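Outpatient letters going to the wrong surgery – anyone else seeing this?

Started by fenwick_bleep

fenwick_bleep
Posting in Records and Correspondence as the admin board is dead. Our trust moved outpatient letters to Talpur in July. Patients who changed GP after referral are having letters sent to the old practice. I audited one clinic list: 968 letters, 17 to a surgery the patient had already left. The address on our own front screen was correct in every one of those.

tallow68
Same at Loltcombe. Talpur takes the practice code at the point of referral and stores it against the episode. It doesn't read it again when the letter is signed off. Working as specified, according to the helpdesk.

quillpost
Not convinced that's the cause. We have the same version and ours does refresh, but only if the clinic is outcomed before the letter is typed. If the secretary types first, you get the stored code. Check the order of events on your 17.

fenwick_bleep
Checked nine so far. Seven were typed first, two weren't. So that explains most of it and leaves me with two I can't account for.

tallow68
Those two will be transferred episodes. If the referral came across from another site the code is locked. You can see it under Episode > Source, greyed out.

marrow_lane
Why is anyone still relying on the GP copy? Patients can read the letter in the portal the same day. Send it there and let them forward it.

quillpost
Because the GP has to act on it. A drug change sitting in a portal doesn't alter a repeat prescription. And 40 per cent of our list haven't registered for the portal in the first place, so for them the post is all there is.

marrow_lane
Fair on the repeats. I still think copying the patient by default would have caught most of these sooner.

fenwick_bleep
We do copy by default. Patients assume the surgery has the same letter and don't ring.

tallow68
For anyone on the paper route: we still print for practices that won't take electronic, and those go through Zidell for enveloping. Zidell uses the address block on the page, not the code. So a letter can have the right code and still go to the wrong building if the template is old. Template version is in the footer, bottom left.

quillpost
Which template are you on? Ours was replaced in the spring and the footer no longer shows it.

tallow68
Still the previous one. Pulled up the print queue this morning and it was the same on every letter.

butterknife_ed
Long reply, sorry. I look after the post room side at a community hospital.

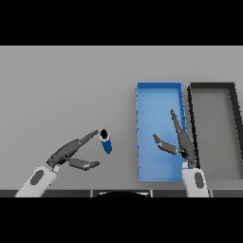
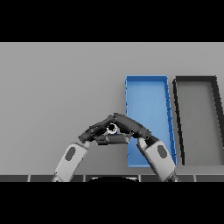
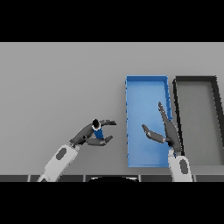
The fix that held for us was a daily exception report, run before the batch is released. It compares the practice code on the letter with the one on the national record and holds any mismatch. Butusex wrote the query and it takes a few minutes to run. Held letters are put in one tray and released ones in another, side by side like the blue and dark grey pair in the last picture, and nothing leaves the held tray until the code has been amended on the episode itself. Amending only the letter means the next one goes wrong as well. We had 68 in the first week and have been in single figures since.

quillpost
Does it catch the locked ones from transfers?

butterknife_ed
It holds them, but you can't amend them locally. Those go back to the sending site – usually two days.

marrow_lane
Two days' delay on a drug change is worse than a misdirected copy, surely.

butterknife_ed
We ring the practice for anything marked urgent. The rest wait.

fenwick_bleep
Could you post the query, or the field names at least? I'll try it on the clinic list from my audit first.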